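Briradora Needlework School
Frequently asked questions: illness, absence and delayed work

Last updated Mar 19, 2023

These answers apply to all students enrolled at the Cledden and Fitzgerald studios, and to customers who have placed an order with the Conov commission room. Students on the correspondence course should consult their own handbook.

I have a cold. Should I attend my class?
Students with a heavy cold, a fever or a stomach upset are asked to stay at home until they feel well. The studios are small and equipment is shared. A student who arrives unwell may be asked by the tutor to leave, and the session will then be treated as a notified absence.

How do I report an absence?
Please telephone or write to the school office before the class begins. The message should give your name, your course and the name of your tutor. It is not necessary to describe the illness, and a doctor's note is not required for a single missed session.

Can I make up a session I have missed?
Yes, where there is room. Each student may attend up to two replacement sessions per term, at either studio, provided that the absence was notified. Places are offered in the order in which requests are received. The embroidery and goldwork classes run with very few spare places, and students on these courses may be offered an hour of individual tuition instead.

Replacement sessions cannot be carried over from one term to the next - the only exception is for absences in December, which may be made up in the following term.
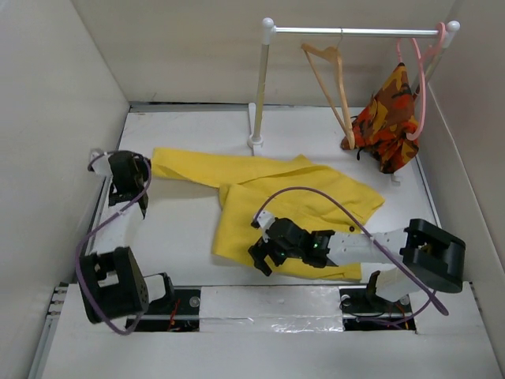
What happens if my tutor is ill?
The office will try to arrange a substitute. If none can be found, the class will be cancelled and the fee for that session credited to your account. Notice is sent by text message, so please make sure that the office holds your current number.

My commission has been delayed. When will it be ready?
All commissioned pieces are worked by hand, and most are the work of one person from start to finish. When a maker is away, the piece is normally set aside until she or he returns. Passing it to another hand tends to show in the tension of the stitches. Customers will be told of any delay longer than a week. If it exceeds four weeks, the deposit can be refunded in full on request.

May I borrow from the pattern library while I am at home?
The library holds 502 printed patterns, the oldest of which dates from 1869. Patterns printed in the last thirty years may be posted to students who are recovering at home, on payment of postage. Older sheets are fragile and can be consulted only in the reading room at Cledden.

I have been advised to rest my hands or eyes. Can I pause my course?
A course may be paused for up to one year on medical grounds. Requests should be made in writing to Minttu Pesonen, Head of Studies. Fees already paid will be held and no further payments will be taken during the pause.

Whom should I contact if I am not satisfied with a decision?
Please write to Arvo Ahonen, School Secretary, at the Cledden office, enclosing copies of any earlier letters. A written reply will be sent within ten working days.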